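Chapter 3
Folding and Other Beliefs

By the end of this chapter you should be able to:
describe the flat-surface method for a cotton T-shirt
tell a claim about neatness from a claim about wear
judge whether a folding rule is worth the time it takes

Key terms: grain, side seam, set crease, file fold, stack fold

3.1 What folding is supposed to do

Most household manuals treat folding as settled business. A shirt is laid out, smoothed, turned in at the sides and brought up from the hem, and the reader is told that this will save space, prevent wrinkles and make the garment last. Those are separate claims. The first can be checked with a drawer and a ruler. The second can be checked by anyone willing to leave a shirt alone for a while and then look at it. The third is repeated a great deal, and the authors of this book have not found much behind it.

Lorcan Flanagan's course notes, which many readers of this book will have been handed in an earlier term, list 14 rules for folding knitwear. Read them again with a pencil. Several are the same rule in different words, and a few depend on owning a particular kind of drawer. The rule that a shirt must be folded while still warm from the dryer is given with no support at all, yet students quote it more often than any other.

We will start with the T-shirt. It is cheap, everyone has one, and it puts up with bad handling. Soft cotton jersey also shows its faults quickly: it stretches when pulled by one corner, and it bunches under its own weight if it is dropped on a table and left. 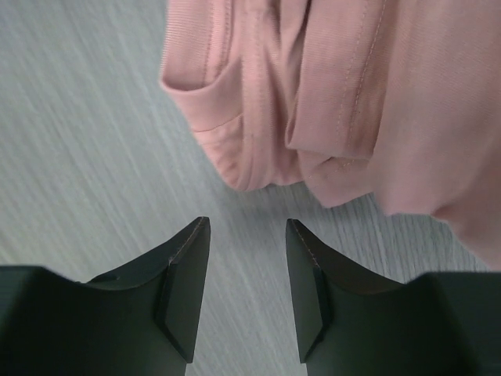
A hard, smooth surface is the usual advice for this work, and here the manuals have a point. Cotton slides on laminate, so a sleeve can be drawn straight without dragging the body of the shirt along with it. On a bedspread the fabric catches. Whether that justifies buying a folding table is another matter. The Tulus table is sold for the purpose at 145 dollars, and a kitchen counter does the same job once the crumbs are off it.

Folding boards deserve the same suspicion. The Jovura board gives every shirt the same width, which matters in a shop. At home it matters if your shelf happens to match the board. Cillian Ó Riain, who taught from one for years, dropped it from his classes last August after timing his students with and without it. The slow folders got a little faster. The quick ones slowed down.

3.2 Before you fold

Find the side seams first. On many inexpensive shirts they twist toward the front after washing, and a fold made by eye from the collar will come out crooked however carefully it is done. Decide whether you are going to follow the seams or the center of the neck. Either will do, but changing your mind halfway gives you a lump.

Then smooth the shirt once, from the middle outward, with a flat hand. Some manuals ask for 3 passes. Try it both ways on two shirts from the same load, put them in the same drawer, and write down what you see before reading section 3.3.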